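Comparing two gripper controllers in a simulated kitchen

Posted by Hanna Rutkowska, October 11, 2024

This tutorial covers how to run a side-by-side comparison of two gripper controllers on the same arm, in the same kitchen, with the same start poses. The controllers are the stock position controller that ships with Onsri and the force-limited controller from the Trakulon package. The procedure works for any two controllers that accept a width command and report finger width back.

You need a working Onsri install, the Taltwood kitchen pack, and both controller configs in the same project folder. If the arm already loads and homes in the kitchen, skip to step 2.

Step 1. Load the kitchen and fix the seed

Open the project file and set the layout by name. Do not use the random layout option. It changes cabinet widths between runs, and a drawer pull that has moved a little will look like a controller fault in the logs.

Set the seed to 47 in both configs. Any value will do as long as it is the same one. Leave object randomization off for the first pass and turn it on later if you want a robustness figure.

Step 2. Match the two configs

Most bad comparisons start here. The two packages use different defaults for the same quantities, and some have different names. Check the following before you run anything:

Control rate. Set both to the same value. The Trakulon package will accept a mismatch with the simulator without a warning.
Closing speed. Onsri takes a fraction of maximum, Trakulon takes a speed in millimeters per second. Convert by hand and write the result in a comment.
Maximum force. Set it to 70 newtons in both. In the Onsri config this is a cap on actuator effort, so confirm the units.
Finger friction. This belongs to the gripper model and should come from one shared file. If either config overrides it, delete the override.

Save both files and run a diff. Apart from the controller block, they should be identical.

Step 3. Set the start pose 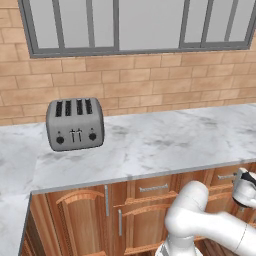

The start pose decides how much of each trial is reaching and how much is gripping. For this comparison we want a short reach. Park the gripper below the edge of the counter, in front of the cabinets, with the arm clear of the drawer you intend to open. Check this from more than one camera. In the view used here the arm covers part of the wide drawer and the doors lower down on the right, so it is no help in judging finger clearance on that side. The toaster sits well to the left of the gripper, near the back wall, and can stay where it is for the drawer trials. Save the joint values once the pose is right and load them at every reset – do not rely on the planner to return to the same place.

Step 4. Write the trial list

Use two tasks. The first is a drawer pull: approach the horizontal bar, close, and draw the drawer out. The second is a door pull on a vertical bar handle. The pair is useful because the wrist has to turn between them, and a controller that slips in one orientation may hold in the other.

Run each task 10 times per controller. Alternate the controllers instead of running all of one and then all of the other. Catinca Radu found in February that our physics server slowed down over long sessions, and a blocked order puts all of the slow trials on one side.

Step 5. Log the right things

At a minimum, record:

Commanded and measured finger width
Contact force on each finger
Handle position relative to the gripper
Time from first contact to stable grip
Simulator step time

The handle position is the one people leave out. Without it you cannot tell a slow slip from a compliant grasp, and both look fine in the width trace.

Step 6. Read the results

Plot contact force against time for both controllers on one axis, aligned at first contact. A position controller usually shows a sharp peak as the fingers meet the bar. A force-limited controller should rise more slowly and level off. If both curves have the same shape, the force cap is probably not being applied – go back to step 2 and check the units.

Next, look at handle drift during the pull. Set a threshold before you look at the data. We use 2 millimeters and count anything above it as a slip, even when the drawer opens fully.

Troubleshooting

Fingers pass through the handle: the collision mesh is missing. Reinstall the kitchen pack with the Flornemlow mesh option turned on.

Gripper chatters after closing: the force loop is running faster than the physics step. Lower the control rate in both configs and rerun the full list.

Arm drifts at the start pose: gravity compensation is off in one config. The diff in step 2 should have caught it.

Config files and the plotting script are in the project folder under compare_grip. Send corrections to Catinca or to me.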